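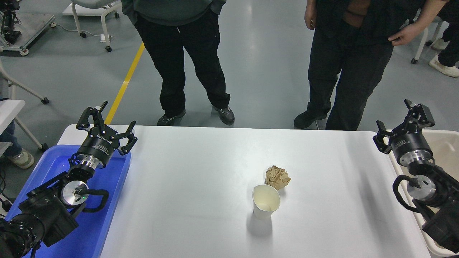
4.2 Gripper comparison on deformable and thin-walled items

The two candidate grippers, the Trorketia and the Sulter, were sold to us with the same promise, that they would handle "everyday objects." We took the brochures at their word and bought paper cups. The test set also included wads of brown kraft paper, which cost almost nothing and never crumple the same way twice. Reviewers who prefer a standard object set are invited to crumple their own.

Each trial starts with both arms parked at the sides of the table, fingers open and angled upward, and the items placed on the bare tabletop. The controller (Beaulieu, default gains) then receives a single instruction naming one item and a destination, either the blue tray on the left or the light-colored bin on the right. We ran 499 trials per gripper and discarded 6 in which the controller declined to start, a habit it shares with most of the authors.

The Trorketia closes faster and has the better data sheet. It also flattened 57 cups. Lowering the force limit cured this, after which it began dropping them. The Sulter was slower and damaged fewer cups, though on kraft paper it tended to pinch a single fold and lift the wad by that alone – a grasp our scoring script counts as a success and our eyes did not.
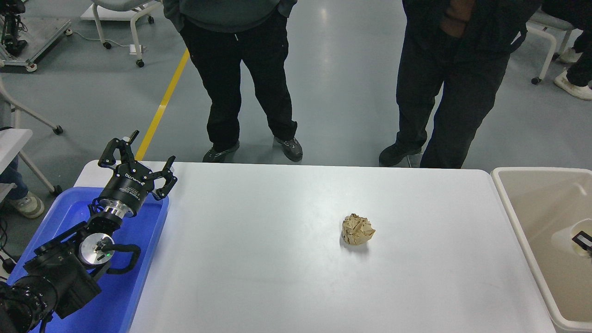
Figure 2. Paper item on the tabletop at the Skincombe test site, with the left arm over the blue tray and the fingers of its gripper open.

Camera placement mattered more than we had planned for. From the head view, a cup tipped toward the camera shows its whole opening and is easy to segment; a cup tipped away is a white shape on a white table, and the grasp planner treated it accordingly. We considered a darker tabletop and were told it was not in the budget until October. The wrist view helped with cups but did little for paper, where every crease looked to the planner like an equally good edge. Results for the two camera settings are therefore reported separately in Section 4.3.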